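Zivia opens the workshop doors: come and watch two robot arms wrestle with a chair

FOR IMMEDIATE RELEASE

Hi, I'm Marina Manolakis, and I look after visits and events at Zivia. I usually get told to keep these announcements short and stiff, but I've been looking forward to this one since the spring, so bear with me!

This September we're holding our first proper open day at the Hajdu building, and everybody is invited. Doors open at 10 a.m. on Tuesday and we'll keep going until the last visitor has had enough (or until 6 p.m., when the alarm sets itself). It's free, but we'd like you to book, as the demo room only holds 20 people at a time and I don't want anyone standing in the hallway listening to motors through a wall.

The main attraction is Troltumum, our two-armed robot project. The team has been working on household furniture, and chairs in particular, which are a lot harder than they look. A chair is all corners and legs. Pick it up in the wrong place and it swings around on you, and with two arms you have to get both of them to agree on where it's going. I had a try at the controls myself in the summer and put a leg straight into my own shin guard. (Yes, we give you shin guards.)

Ankica Kneževič runs the demonstrations and she's wonderful at it. She'll talk you through each lift as it happens, and she loves being interrupted.

"Ask me while the arms are moving," she told me when I was putting this together. "If you save it for the end, you'll forget what you saw, and I'll forget what I did."

Sessions start every half hour. Each one has a short talk, a live demo and time for questions, and in the afternoon we'll let a few visitors take the controls under Ankica's eye. Kids are very welcome, though you need to be 12 or over to drive.

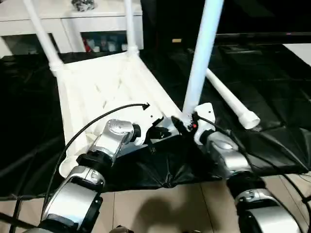 Photo: Zivia / Troltumum project

With the chair on its back, one gripper takes the front edge of the seat and the other goes in where a leg meets it. It's my favorite moment in the whole demo, and I'd stand on the left side of the room if you want the best look at it!

We're also giving away 100 tote bags, first come, first served, and there'll be coffee and poppy seed cake from Festley, the bakery on the ground floor. Please don't bring food into the demo room. Strollers are fine, and there's an elevator at the rear entrance.

Reporters and photographers can come in from 9 a.m., before the public. Let me know if you'd like time with Ankica and I'll put you on her list. Flash is okay in the lobby but please leave it off near the arms.

To book, call the Zivia front desk and ask for extension 760. Group bookings for schools and clubs go through extension 2565, and those fill up fast, so call early.

Press contact: Marina Manolakis, Visits and Events, Zivia, Hajdu building, second floor

###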